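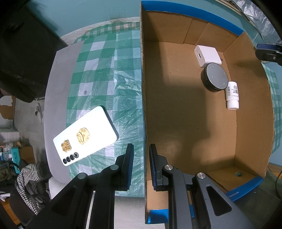

Citness Moving Boxes: Frequently Asked Questions

How many boxes do I need for my apartment?
For a one-bedroom apartment our customers usually take around 20 boxes. If you have many books, please take more of the small size.

Can I rent the boxes, or only buy?
Both are possible. The rental time is 2 weeks, and you can make it longer one time by writing to us before it ends.

How heavy can I pack a box?
Please stay under 26 kilograms. Books should go in the small box. Clothes and pillows can go in the big one, also when it looks very full.

Do you deliver?
Yes, inside Stollerport we deliver to the door. If there is no elevator, tell us the floor when you order. Outside the city you must collect the boxes from our shop.

Do you take back used boxes?
We take back clean boxes with all four walls in good condition. Fold them flat and remove the old tape. Boxes that smell of smoke or oil we cannot accept.

What tape should I use?
Paper tape is enough for light things. For dishes we advise the wide plastic tape, two lines on the bottom and one line on the top.

Do you sell to companies?
Yes. For orders above 1,000 boxes please ask for a separate price. Delivery of such orders in August takes longer, as this is the busiest month for moving.

Can I cancel my order?
You can cancel without cost until the evening before delivery. After this we keep the delivery fee and return the rest to your card.

Last updated: December 14, 2023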